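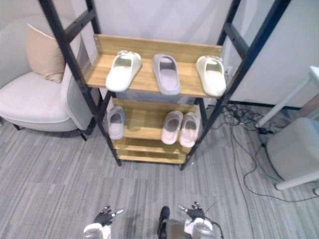
Shoe rack station at start position, both hands low, six slides up.

September, 9:40. Left hand was closing late on the thicker straps. Backed out the 2 wrist screws, reseated the connector, put them back. Ran 10 open/close cycles with nothing in the hand, no lag on any of them. Hour counter reads 3,610.

Speed cap stays at 95 until Ansel Whitfield has looked at the right wrist cable. It loops out toward the lower right and I want it clipped closer to the arm. Clips are in the Hundix box.

To do: get the floor cables on the right side off the carpet.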